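The message from Vostent came in at ten to four, while Etelka Oláh was still in her coat, and it was the kind of message that begins with the word "friends." She had worked there long enough to know what that meant. She hung the coat on the back of the door, sat down on the edge of the weight bench, and read it through twice.

The sorting arm in the Trasik warehouse had let go again. It had done it over the belt, luckily, and all that came down was a carton of soup, but the time before that a jar had gone over the rail and burst a yard from Tín Tạ's shoes, and Tín, who was a gentle man with two small daughters and a great deal of patience, had walked over to the big red button and pressed it and said he would not be un-pressing it for anyone. So the line stood still. It had stood still for most of October, if you added up the hours, and Gyula Vida, who ran the place and did add up the hours, had stopped saying good morning.

What bothered everybody was that the arm was perfectly happy. You could read its log from top to bottom and find no complaint in it. It closed on the thing, it felt the thing, it carried the thing off through the air, and somewhere along the way the fingers opened as politely as you please and the log said *placed*. Kornél Takács had changed the cable. Then he had changed the motor, and after that he changed the cable back again, on the theory that the first one might have been sulking.

Etelka had a different idea, and she had been carrying it around for a week like a stone in her pocket, a little embarrassed by it. Every one of the 13 drops in the report was something in a slippery wrapper or something with a slope to it. Suppose the thing slid, only a hair. The pads would feel the pull go soft, and the arm had been taught (by her, two winters ago, on a long and rather proud afternoon) that when the pull goes soft, the shelf has taken the weight and you may let go.

"You think it believes it has arrived," Kornél said, when she finally telephoned him.

"I think I told it so."

He was quiet for a bit. She could hear his kettle. "Well," he said, "that would be cheaper than a motor."

He was a kind man, Kornél, and he didn't say the other part, which was that the jar might have come down somewhere else. She had said it to herself plenty of times already, mostly at night.

There was no use going to the warehouse with the red button down, so she did what she could at home, by hand. She moved the exercise mat out of the way and set the big box on the rug and went at it with the hand gripper, pack after pack, slowly and then quickly, squeezing too little on purpose, writing the numbers down with a pencil in her left hand. Red packs, yellow packs, the little boxes, back around again. By supper she had 100 lifts, and by the time the neighbors' television went off she had 243, and her thumb ached right down to the wrist.

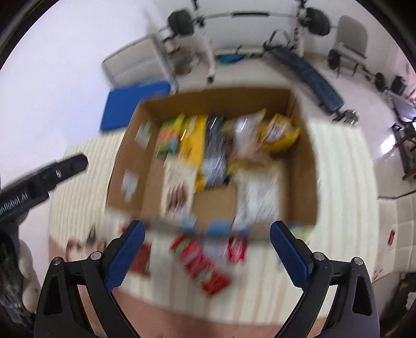
*The hand gripper open over the red packs, with the box behind them.*

It was there in the pencil marks, plain enough, once she laid the pages side by side on the floor. A slip and a landing looked alike for the first short moment. After that they parted company. A landing stayed soft, and a slip came back with a small shiver in it, as the pads caught hold again. The arm had never waited long enough to notice the shiver. She had wanted it to be quick.

She wrote to Gyula before she could think better of it. She told him what she believed the fault was, and whose, and that the arm should be made to wait and check its height over the shelf before it opened, and that it would be slower, and that nobody should stand along that rail in the meantime, whatever the tests said. Then she made toast.

He rang while she was buttering it.

"How much slower?" he said.

"I don't know yet. Enough that you'll notice."

She waited for the sigh, which was a famous sigh, but it didn't come. "Tín wants a screen put up along the rail," said Gyula. "A proper one. I told him last week it was too much money."

"He's right, you know."

"I know he's right. I've ordered it." Something creaked, his chair probably. "Bring your pages in tomorrow. And come by the front, will you, and have a coffee with him first. He's been asking if you were all right."

She said she would, and put the pencil in her coat pocket so she wouldn't forget it.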